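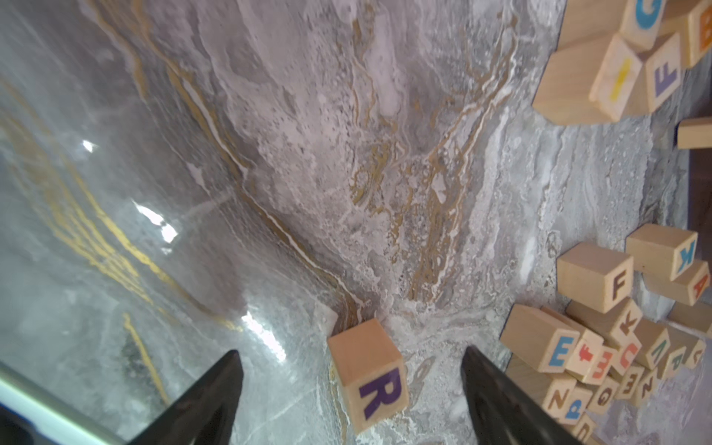

## 4. Configuração do controlo de acessos ao depósito de provas

Esta secção aplica-se às instalações policiais e judiciais em que o controlador Ostlow gere a porta exterior, a antecâmara e os armários Rudside. Pressupõe-se que a cablagem foi concluída segundo a secção 3 e que o controlador arranca sem erros.

### 4.1 Antes de começar

- Perfil de administrador no software Sidley. O perfil de operador não permite gravar alterações às zonas.
- Lista de agentes autorizados, validada pelo responsável do depósito.
- Chave mecânica da porta exterior, na posse de uma pessoa presente no local durante todo o procedimento.

**ATENÇÃO:** durante o passo 3 de 4.2 o trinco elétrico fica sem alimentação. Não inicie a configuração com provas fora dos armários.

### 4.2 Definição das zonas

1. Inicie sessão no Sidley e abra **Sistema > Zonas**.
2. Crie a zona 1 (porta exterior), a zona 2 (antecâmara) e uma zona por cada bloco de armários.
3. Selecione **Aplicar ao controlador**. O indicador de estado passa a âmbar e o trinco é desligado até ao fim da transferência.
4. Aguarde pelo indicador verde. Se surgir o código 33, a transferência foi interrompida: verifique o cabo de rede e repita o passo 3.
5. Em **Encravamento**, associe a zona 1 à zona 2. Com o encravamento ativo, uma porta só abre se a outra estiver fechada e trancada.
6. Teste as duas portas nos dois sentidos, com cartão e com botão de saída.

Nota – o encravamento é anulado automaticamente pelo sinal de incêndio. Esta anulação não pode ser desativada por software.

### 4.3 Registo de cartões

Cada controlador aceita até 200 cartões. Acima desse número é necessário o módulo de expansão, descrito no anexo B.

1. Abra **Utilizadores > Novo**.
2. Introduza o número de identificação do agente. Não utilize o nome como identificador; os nomes não são exportados para o registo de custódia.
3. Aproxime o cartão do leitor de mesa Ueda e espere pelo sinal sonoro.
4. Atribua as zonas e o horário.
5. Para os armários de estupefacientes, armas e numerário, ative **Dupla validação**. São então exigidos dois cartões diferentes, apresentados no mesmo leitor.
6. Grave.

Um cartão extraviado deve ser bloqueado, nunca apagado. Ao apagar o cartão, os movimentos anteriores ficam sem titular no relatório.

### 4.4 Alarme de tentativa de intrusão

1. Em **Alarmes > Porta**, ative **Porta forçada** e **Porta aberta em excesso**.
2. Defina o destino do alerta: central de comunicações, posto de guarda ou ambos.
3. Ative **Reter evento**. O alarme mantém-se no painel até ser reconhecido por um administrador, mesmo que a porta volte a fechar.
4. Simule uma abertura forçada com a chave mecânica e confirme a receção no destino.

**CUIDADO:** avise a central antes da simulação. O evento é transmitido como real e não tem marca de teste.

O registo interno guarda os eventos mesmo sem ligação ao servidor. Quando a memória se esgota, o painel apresenta o código 349 e os eventos mais antigos começam a ser substituídos – exporte o registo assim que o código aparecer.

### 4.5 Verificação final

- Indicador verde em todas as zonas.
- Encravamento testado com alimentação de rede e com bateria.
- Hora do controlador igual à do servidor. Um desvio invalida a sequência do registo de custódia.
- Palavra-passe de fábrica substituída.

Imprima o relatório de configuração em **Sistema > Relatórios** e arquive-o junto do livro de registo do depósito. Para a integração com videovigilância, consulte a secção 5.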